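4.3 Comparing two finger sets on the Bolto wrist mount

The Bolto data sheet says any finger set can be swapped "in minutes" with no effect on the wrist camera. Treat that as a claim to be checked. The steps below compare the Hovstead linkage fingers with whatever set you already own, using the same arm and the same Pongsiri controller.

1. Power down the arm and wait for the controller light to go out.

2. Fit the first finger set. Tighten the 6 mounting screws in a cross pattern.

3. Power up, open the fingers fully and save that position as OPEN.

4. Run the sweep program at the default speed and record from the wrist camera.

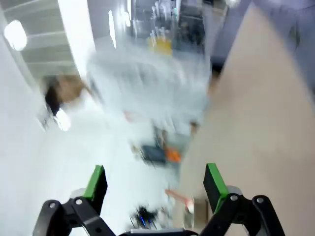
5. Run the sweep again at half speed. Do not rely on the controller's "sharpness" score to choose between the two recordings. It gave our fast sweep 658 and our slow sweep a lower number, and we have no explanation from Pongsiri. Look at the recordings yourself.

6. Check that both finger tips stay in view with the fingers at OPEN. If one drops out, the mount has shifted. Go back to step 2.

CAUTION: The stop button halts the arm. It does not release the fingers. Keep hands out of the gap until the power is off.

4.4 Pick test

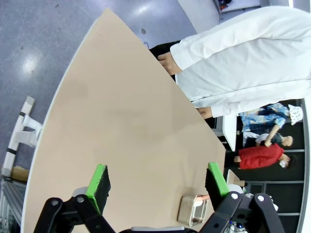 Nurkbridge quotes a pick rate for this finger set but does not say which objects were used, so the number is of little help in choosing. Use your own. A small clear plastic container on a plain beige tabletop makes a fair starting object, and a wide finger opening leaves plenty of bare surface to judge the approach against. Run 49 picks per set with the object in the same marked spot, then move the spot and repeat.

NOTE: Log a slip as a miss, even if the object stays in the fingers. The controller counts it as a success.

NOTE: Inspect the pads after each run. Replace both together, and start the count over when you do.

Controller firmware 6 or later is required for the log export. Section last checked 2023-09-27.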